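Keeping Old Tablets Useful: Backup and Update Practice in a Small School
Project report, Information Systems in Practice
Xiomara Lindqvist
20 July 2026

1. Background

The subject of my project is how a small school can keep its tablets updated without losing the work of the pupils. I did the project at Stetinwood, where the tablets are shared between several classes. There are 55 tablets in total, and they were bought in different years, so they do not all run the same version of the operating system.

When I started in February, a large part of the tablets had not been updated for a long time. The teachers told me that they press "Remind me later" every time the message appears. They were afraid that drawings, voice recordings and reading logs would disappear. This fear had a ground. The year before, one tablet was reset after a failed update, and a whole class project was lost with it.

My supervisor asked me to answer two questions. First, which backup method is practical when many people share one device? Second, how long does it take to update the whole group of tablets if one person does it alone?

2. Method

I compared two ways of making a backup. The first was the cloud backup which comes with the tablets. The second was a local backup to a laptop, made with Terent, a small program that the school already had a license for. I did not test paid cloud services, although one teacher suggested it.

For the test I took 30 tablets and divided them into two equal groups. To compare fairly I needed the same content on every tablet. I made a test package with text files, sound files and pictures, 1,000 files altogether. The pictures had different sizes and were not private. I did not want to use the pupils' own files for a test where something could go wrong. 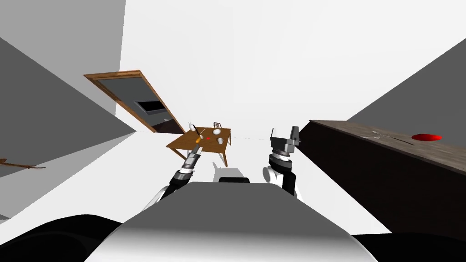
Figure 1. Rendered room with a doorway and a table.

After each backup I erased the tablet, restored it and compared the list of files with the original list. I also wrote down the time. The comparison was done with a short script, which is printed in the appendix.

3. Results

The cloud backup was easy to start but slow in the school building. The network is shared with the office, and in the morning the speed was low. When I started more than six tablets at the same time, several of them stopped and showed only the message that the last backup could not be completed. In the afternoon it went better. The free storage was another problem – on older tablets it was full with backups from devices which do not exist any more.

The local backup with Terent was faster for each tablet, but it needed a person who sits beside the laptop and changes the cable. Two cables were bad and I lost almost one day before I understood this. After I replaced them, every local backup was completed. In the cloud group, two tablets came back without the sound files. I repeated the test with these two and the second time the files were there, so I can not say with certainty what the reason was.

The updates themselves made less trouble than the teachers expected. Four tablets did not have enough free space to download the update. On these I installed it through the laptop, which needs much less space on the tablet. Three of the oldest models can not receive the newest version at all. They still get security fixes, but I do not know for how long.

4. The routine we agreed on

Together with Esteban, who is responsible for the equipment at the school, I wrote a one-page routine. It is now taped inside the door of the charging cabinet. The main points are:

Charge the tablet to at least half before starting.
Make a local backup and wait until Terent shows the green mark.
Open the backup list and check the date.
Install the update with the tablet connected to power.
Open one drawing and one recording before the tablet goes back to the class.
Write the tablet number and the new version in the log.

Esteban wanted the check of the date as a separate point. He had seen a backup with the correct name which was several months old.

5. Costs

The school paid for a new external disk, a box of cables and a hub with more ports. The sum was 4,000 kronor, and this was inside the budget for the year. The disk is kept locked in the office and is encrypted with a password that two persons know.

6. Problems and what is left

I planned too little time for talking with the teachers. I thought the technical part was the difficult one, but several teachers wanted to see a restore with their own eyes before they gave me their tablets. I should have shown this in the first week.

The log is at the moment a simple spreadsheet. Sudness, the inventory system used by the school, can import such a file, but the column for the software version is missing there. I have sent a question to their support and wait for the answer. The three oldest tablets are marked with yellow tape, and Esteban will decide after the summer if they shall be replaced.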